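Werkstattbuch, Raum 44
2023-09-01

Vormittags Tisch, nachmittags Blumen. So steht es jetzt in meinem Kalender, und ich habe mal etwas Ordentliches gelernt.

Zuerst zum Tisch. Die braune Platte ist weiter in Gebrauch, obwohl die Ersatzplatte von Tisedholm angeblich seit Januar unterwegs ist. Habe sie mit Seifenlauge und dem weichen Schwamm abgerieben, danach trocken nachgewischt. Die hellen Stellen bleiben hell, die dunklen bleiben dunkel. Kumaresan meint, man könne das mit dem Möbelöl von Kartha angleichen. Ich meine, dass man dann eine fettige Platte mit hellen und dunklen Stellen hat. Vertagt.

Die Vase steht vorerst hinten rechts, wo sie am wenigsten stört.
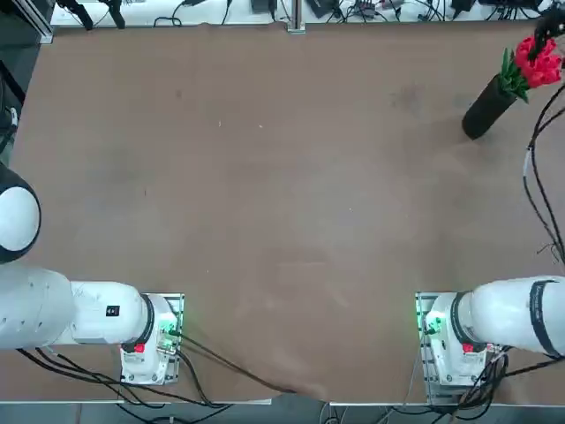

Tischplatte mit Altbestand an Flecken, hinten rechts die schwarze Vase mit den roten Blumen.

Dann der Strauß. Bestellt bei Runder, Artikel 322, »Tulpe, dauerhaft«. Das Wort dauerhaft nehme ich ihnen ab, bei Tulpe bin ich großzügig. Auf dem Lieferschein standen zwei Sträuße, im Karton lag einer, dazu sehr viel Papier. Reklamation ist raus. Falls der zweite doch noch auftaucht: bitte nicht zum ersten stellen, wir haben nur eine Vase, und der Hals ist eng.

Zur Farbe gab es Diskussionen. Kumaresan hatte »rot« bestellt und besteht darauf, dass rot gekommen ist. Ich wollte für den Aushang die genaue Farbe notieren und bin gescheitert. Von ganz nah ist die Blüte rosa, am unteren Rand geht es ins Magenta, und wo das bläuliche Licht darauf fällt, wird sie violett, samt kleinen blauen Punkten auf dem Blütenblatt. Habe »rot (Tageslicht)« eingetragen und die Farbkarte von Mindgate wieder in die Schublade gelegt. Auf der gibt es sowieso nur Grautöne und ein Beige, das sich Sand nennt. 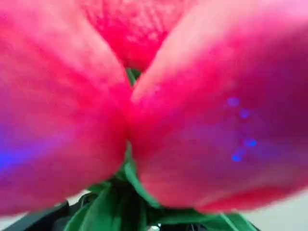
Staub ist bei Kunstblumen das eigentliche Thema. Der alte Strauß, Gott hab ihn selig, war am Ende eher ein Filter. Wenn man mit der flachen Hand darüberging, hatte man genug beisammen für einen kleinen Pullover. Beim neuen deshalb von Anfang an mit System: weicher Pinsel, von der Mitte der Blüte nach außen, nie gegen den Rand. An den Rändern hat sich ein Probestück (abgeknipst, liegt in meiner Schale, bitte nicht wegwerfen) nach ein paar Strichen aufgeraut. Der Borstenpinsel hat damit Hausverbot.

Die großen Blüten sitzen so dicht aneinander, dass man dazwischen kaum hineinkommt. Auseinanderbiegen geht, aber sie merken es sich. 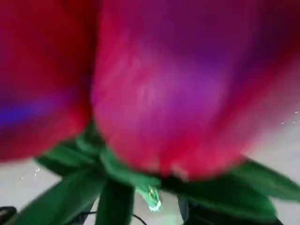
Feucht habe ich nur ein einzelnes Blatt vom Probestück versucht, 15 Minuten in lauwarmem Wasser. Farbe hält, Wasser blieb klar. Form hält auch, wenn man es danach glatt hinlegt. Ich hatte es über den Becherrand gehängt, und es ist jetzt ein Blatt mit Becherrand.

Offen ist das Kürzen der Stiele. Im Katalog steht eine Gesamtlänge von 61 cm, mein Maßband sagt ungefähr dasselbe, und für unsere Vase ist das zu lang. Der Strauß wird oben schwer, und wer im Vorbeigehen mit dem Ärmel hängen bleibt, nimmt alles mit. Kumaresan ist für Abschneiden. Ich bin für Kies unten in die Vase — Kies kann man wieder herausnehmen, Stiel nicht wieder dran.
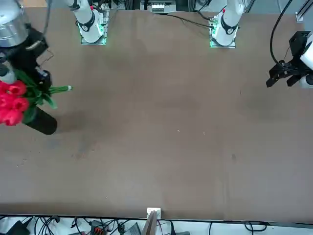
Seitenschneider vorher aus der Werkzeugkiste von nebenan holen, unserer hat eine Scharte, deren Herkunft niemand kennt. Falls doch geschnitten wird, dann höchstens einen Fingerbreit auf einmal und zwischendurch hinstellen.

Noch zu tun:
Kies besorgen, gewaschen, kein Aquarienkies in Neonfarben (Kumaresan!)
Bei Runder wegen des zweiten Straußes nachhaken
Tisedholm anrufen, Liefertermin Platte
Weichen Pinsel beschriften, sonst landet er wieder beim Leim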